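Trying out grippers at the kitchen table: what I've learned so far

If you have ever squeezed the handle of a litter picker and thought "I could do so much more with this", you are my kind of person and this page is for you. I've been swapping fingers, cameras and controllers on hand-held grippers since June, and I've had an absolutely lovely time doing it. These are the tips I'd pass on to anyone setting up a little test corner at home or in the shed.

Start with the table, not the gripper

Clear everything off. A plain, pale, matt surface is worth more than any lamp you can buy. I used to test on my old pine bench and the camera kept hunting about in the knots and scratches. Glossy worktops are nearly as bad, as every spotlight in the ceiling comes back at you. If yours is shiny, a sheet of matt lining paper taped down at the corners does a grand job.

Then wipe it. Grit under an object changes how it slides, and you'll end up blaming the fingers.

Pick household things with a bit of shape to them

Everyone begins with wooden blocks, and blocks are fine for the first hour. After that you want something awkward! My favourites are a tea strainer, a half-full bag of rice, a tube of hand cream and a power strip. The strip is brilliant (unplugged from the wall, please, every time, before any metal or damp fingers go near it). It is long, smooth and rounded at the corners, and it has a cord that tugs it round just when you think you have it.

Blocky fingers against wedge fingers

I compared two sets. The Jelovel fingers are chunky, flat-faced blocks and the Gumel ones taper to a thin edge. I gave each set 15 goes at every object, always starting from the same pencil mark, and wrote down only "held", "slipped" or "missed".

The blocks won on anything heavy or smooth. The wedges won on anything lying flat, such as a teaspoon or a ruler, where you need to get underneath. I'd expected the wedges to be better with the cream tube as well and they were dreadful, it shot out sideways like a bar of soap.

Open the fingers wider than you think you need and come in slowly, with the object sitting in the gap before you start to close. It sounds too simple to write down, but it cured more of my misses than any change of rubber or spring.

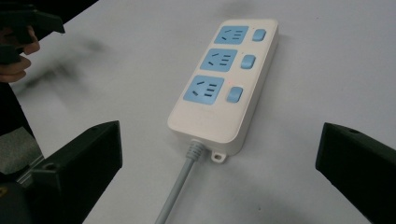 Black block fingers spread wide, with the power strip lying between them. The ribbed collar on the cord is a good spot to check your focus.

For long things, try the approach from two or three directions before you settle. Gripping across the narrow width is the obvious way, but do look at where the cord goes. If it passes between the fingers you can pinch it without noticing, and then your results are all about the cord.

Where to put the camera

Low and close gives you lovely detail and hides half the table. High and far back shows everything but makes the last little bit of closing hard to judge. I've settled on a mount that keeps both fingertips in view with some clear table beyond them. Check these before a long session:

Can you see both tips when the gripper is fully open?
Can you still see them when it is shut?
Do your fingers throw a shadow over the object? Move the lamp to the other side if so.
Is the lens clean? (Mine never is.)

Shadows matter more than I'd guessed. Evening tests after 4 o'clock in winter looked quite different from morning ones, so now I draw the blind and use the same two lamps all year.

Controllers

I've tried the Parisi and the Zusero, and I'd happily keep either. The Parisi has a stiff trigger with a clear stop, so you know when you're closed, but my hand ached after half an hour. The Zusero is much lighter to squeeze and lets you ease on to soft things beautifully – the bag of rice was a joy – though it drifts open a touch if you relax. If you have small hands, borrow one before you buy.

Keeping a record

A cheap exercise book beats a spreadsheet when your hands are full. I've logged 795 tries in mine, with the finger set, controller and object at the top of each page. Change one thing at a time, and put fresh rubber on both fingers together, never on just one.

Next on my list is a set of fingers with a soft foam face. I've already cut up a bath sponge to make the first pair.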